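Kilstead Technical Institute
Department of Mechanical and Computer Engineering
Senior Design Project Report

Print this page | E-mail this page

Collecting Two-Arm Demonstrations for a Marker Sorting Policy

1. Purpose

The Dusutetti project seeks to train a two-arm manipulator to pick up, pass and arrange small desk items. The present report covers the first phase, in which the student team recorded the demonstrations from which the policy will learn. Training and evaluation will be reported separately at the end of the spring term.

2. Method

Each demonstration was performed by teleoperation. The operator moved a pair of leader arms, and the follower arms copied the motion while joint positions and camera views were logged together. Recording was handled by Fluter, a logging program written by last year's project group and modified by the present team to support a second arm. Completed episodes were stored on the department server, Baran.

The target for this phase was 300 accepted episodes. An episode was accepted if the arms completed the assigned task without outside help and all video streams were intact. Sessions were limited to two hours per operator, as review of the early material showed that motions became hurried toward the end of longer sessions.

Highlighters and markers were chosen as the main objects. They are inexpensive, they vary in color and barrel shape, and they are narrow enough that a poorly aligned grasp usually fails at once -- a useful property when episodes must be judged quickly. The tasks included forming a row, adding an item to an existing row, and handing an item from one arm to the other.

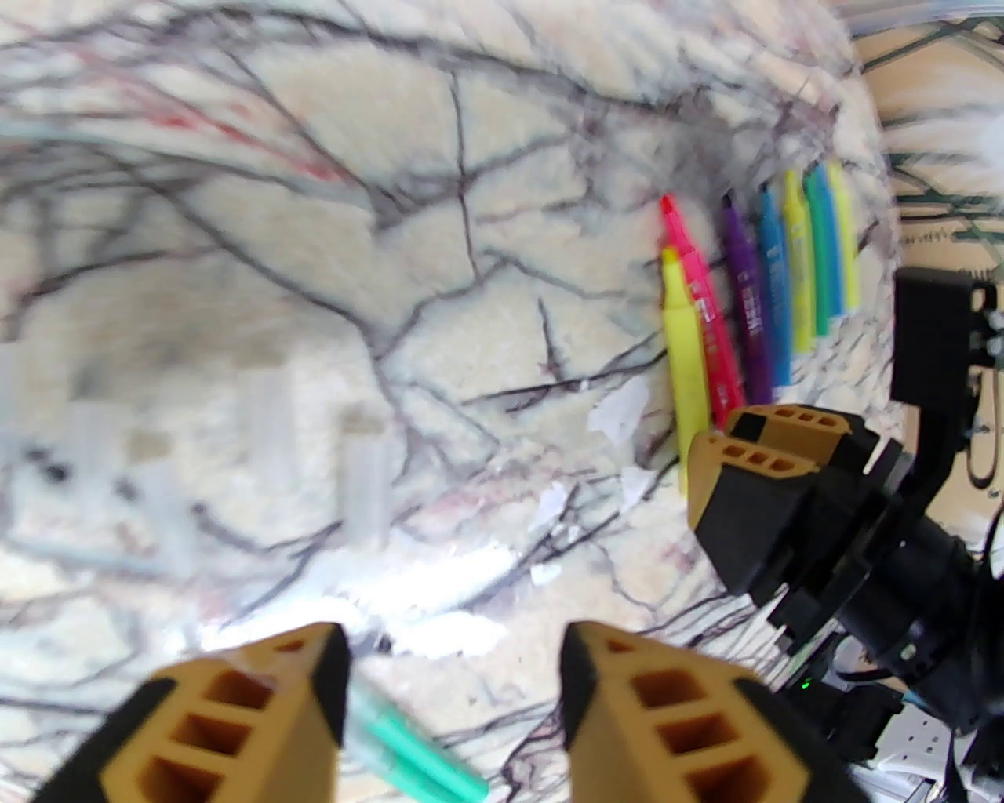
Why were failed attempts kept?
Failed attempts were stored in a separate folder with a short note on the cause. They are not used in the first round of training, but the team expects them to be of value later in building a detector for missed grasps.

3. Results

The team recorded 374 episodes, of which 300 were accepted and 74 were rejected. The most common cause of rejection was a dropped item during a handover. Other causes included a gap in one video stream and a grasp corrected by hand. Accepted episodes lasted roughly 15 seconds on average, although handovers ran noticeably longer than single-arm tasks.

Two changes were made during the phase. First, starting positions were drawn from a printed list after the team found that operators tended to place items in the same few spots. Second, the wrist camera exposure was fixed at the start of each session. Episodes recorded before the second change were kept and labeled.

4. Remaining Work

The department has approved an extension of the data set to 700 accepted episodes. The added material will include pencils and short rulers, and a second tabletop will be used so that the policy does not depend on one surface pattern. The team also recommends that Fluter be changed to flag missing video at the time of recording -- at present the fault is found only during review, usually on Thursday.

Shares: 4 | Comments: 0

This site uses cookies to improve your experience. By continuing to browse, you accept our use of cookies.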